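27 September 2020

Bench 3, Zilska room. Spent the morning on the white panel and getting the shelf labels redone. The Restico bins are sorted now, short screws in front, washers behind. Almost 82 labels used, so order another roll.
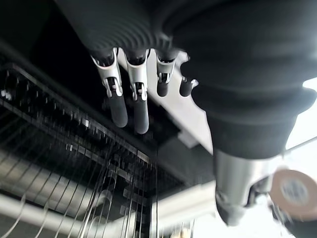
White panel, angled, small block on lower edge.

Wiped down the bench after lunch – the Flumura cleaner leaves streaks, go back to the old one. Drawer 2 still sticks. Left the spare brackets in box 204 with the June offcuts.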